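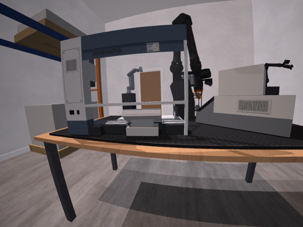

Ticket opened by Anitha Rai, picked up by me (Usha, at the Flendavano furniture desk) a little before lunch. Anitha bought one of our Macedo dining tables in the spring, and she wrote us a lovely long message to say that the top has gone tacky, so that a sheet of paper left on it overnight has to be peeled off in the morning, and that the whole thing rocks when somebody leans on one corner. She has the light orange-tan wood top on dark slate-gray legs, the same coloring as the table up top, and her floor is pale gray wood plank too, so anyone reading this later can picture the room well enough. She has already tried folded cardboard under one foot. It helped for a weekend, she says, and then the cardboard squashed flat. I told her we'd take the two troubles one at a time, sticky top first, as that's the one bothering her most.

7/14/21, first reply from Anitha. I asked what she cleans it with, and she was kind enough to go and read me the bottles. Day to day it's a damp cloth. Once a week it's a spray polish her sister swears by, and before a family birthday she gave it two coats of Sumus furniture oil, one straight after the other. I also asked whether the tackiness is all over or in patches. All over, she says, but worse at the end nearest the window, where she "may have been a bit generous." The Macedo leaves us with a hardwax finish already on it, and oil put on top of that has nowhere much to go. It sits there and stays soft. I have done the very same thing to my own mother's sideboard, and I told her so.

Checked with Alfie Naylor in finishing before sending any instructions. Alfie agrees it's oil buildup and doesn't think the original finish has failed. His advice, passed on to the customer nearly word for word:

Stop the spray polish altogether for now.
Wipe a small spot on the underside with a white cotton cloth and a little mineral spirits, windows open, and see whether yellow comes away on the cloth and the stickiness goes.
If it does, do the top the same way in sections, changing cloths often, and dry each section with a clean one before moving along.
Leave it bare overnight – no tablecloth, no placemats.
Lay the used cloths out flat outdoors to dry before they go in the trash. Oily rags balled up in a bin can catch fire by themselves, so please don't skip this one.

Second reply from Anitha. The underside was never oiled, naturally, so there was nothing there to come off. That's my fault for not thinking it through. At least we learned that the spirits didn't dull the finish. She tried again on the top, close to the edge at the window end, and the cloth came away yellow straight off. She did the first half that evening and ran out of cloths.

Third reply. Whole top done. She says it feels like a table again, though there's one cloudy ring where a hot casserole sat last winter. No, that can't be right, she only bought it in the spring, so I asked, and the casserole was Easter. Alfie says a ring like that often fades with a soft cloth and a bit of patience, and if not, a repair stick will do it. I've put one in the mail.

Now the rocking. I'll admit I went straight for the feet, and had her turn each leveler by hand until all of them touched the floor. That made it better but didn't cure it. Aravind Pisharody read over my notes and asked whether she'd ever moved the table by dragging it, and yes, she had, from the old apartment side of the room to the new spot, with the chairs stacked on top. He suspects the bolts at one leg plate have worked loose. I asked her to clear the top, get a second person to help turn it over onto a blanket, and snug the bolts a quarter turn each, going round twice, without leaning hard on the wrench. The insert will strip if you force it, and then it's a workshop job at 175 dollars if the warranty doesn't cover it.

Fourth reply. Two bolts at the window-end leg were finger loose. Her neighbor helped with the lifting and was paid in cake. Tightened, turned back over, levelers set again. There's still a very small movement if she really pushes, and I've said that is within what we'd expect on an older plank floor that gives a little itself.

Note for Anil Palaniappan, who looks after the care leaflet: could we please say in larger print that the Macedo comes already finished and doesn't want oil? It's on the back page at present, under the Indo chairs, where I had trouble finding it myself. I gather the next print run is 2,000 copies and goes off in August, so there's time.

Leaving this open for 18 days in case the tackiness comes back in the warm weather. Anitha will write if it does, and she has promised me the cake recipe either way.

Contact the Flendavano support desk | © Flendavano | Back to top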